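Unit 6. Task Allocation and Job Content After Automation

Reading: the Staltanar case file, sections 1 to 3.

6.1 Background

Staltanar runs a linen and room-supply service for small hotels and serviced apartments. Before automation, room attendants cleared loose items from beds, sorted them, and stripped the linen. Time studies put clearing and sorting well ahead of stripping in minutes per room, with wide variation between rooms.

The company's supplier, Drandero, proposed a mobile arm for the clearing step. Training material for the arm comes from people doing the same task with a hand-held gripper. The first collection round produced 1,949 usable runs, of which 263 were later relabeled by attendants who disagreed with the original task names.

6.2 The task

Clearing is hard to specify. Objects differ in stiffness, and the surface under them is soft. A paper cup deforms if the grip is too tight and slips if it is too loose. Grip height also matters – a cup held near its base behaves differently from one held at the rim.
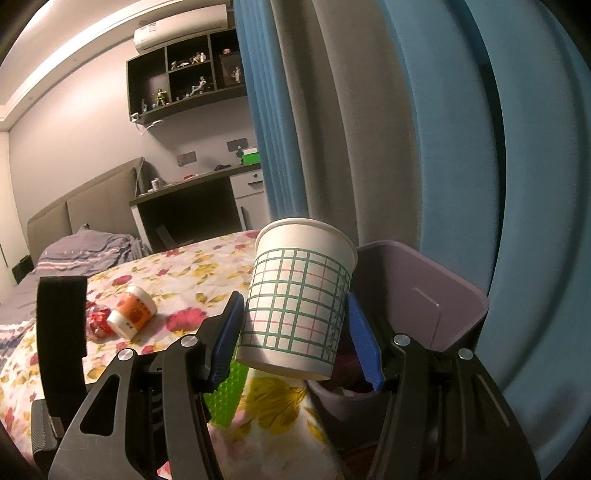

Figure 6.1. Paper cup held near the base between the two finger pads, over a floral bedsheet.

Note the neighboring items: a plastic bin, a jar on its side, a crumpled wrapper. An attendant decides quickly which of these is trash and which belongs to a guest. The arm has no basis for that decision unless someone supplies a rule.

6.3 Effects on the job

Three changes were recorded at the Islow site:

Attendants spent less time bending over beds and more time handling exceptions.

Pace was set by the arm's cycle during the morning shift, which attendants rated as the worst feature of the new arrangement.

Judgments about guest property moved to a shift lead, whose pay grade did not change.

6.4 For discussion

Compare Islow with the Jacquet site, where attendants could pause the arm. Who should own the sorting rule, and how should relabeling work be paid? Bring one page of notes to the May session.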